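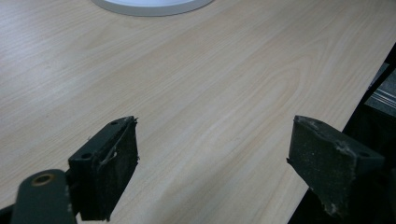

Filed under: Notebook / Catalog & Listings

April, 4:40 pm. W. Gallegos

Title availability pages again. Kosham feed came in with the expiry dates a day early for everything in region 6. Checked against the Revville sheet, same titles, same shift. Timezone thing I'm pretty sure, they stamp midnight local and we read it as UTC. Crescencio says he saw it last year with the Chávez documentaries and fixed it by hand. Do not want to fix it by hand.

Test pull: 2000 rows. 14 with no date added at all, mostly miniseries. Two of those have a date in the old table so copied accross. Rest left blank, page should say "date unknown" and currently says January 1970. Ugly. Ticket opened.

Cast lists. Zaswood sends the cast in billing order, Kosham sends alphabetical. We show whichever arrived last. So the lead in the western drops to ninth on the page depending on which night you look. Vote for Zaswood order always, fall back to Kosham only when empty. Ponce agrees, wants it written down, so: written down.

Ratings: still storing as text. "PG " with a trailing space counts as a separate rating in the filter menu. Trimmed on import, reran, menu looks normal. Old rows need a pass too, not done.

Remakes are the real mess. Same title, different year, and the matcher takes the first hit. Found a 1950s courtroom picture wearing the poster and synopsis of the new one. Tried title + year + runtime. Better. Ran it on 100 known pairs and got 6 wrong, all of them ones where the runtime differs between cuts. Try director instead of runtime tomorow.

New episodes flag: stays on forever once set. Should clear when the season is complete. Where does the feed say complete?? Ask Revville, the contact adress is in the shared sheet, second tab.

CP if you're in first, don't rerun the nightly before the date fix goes in. I stopped it at 4.

2 comments | 6 shares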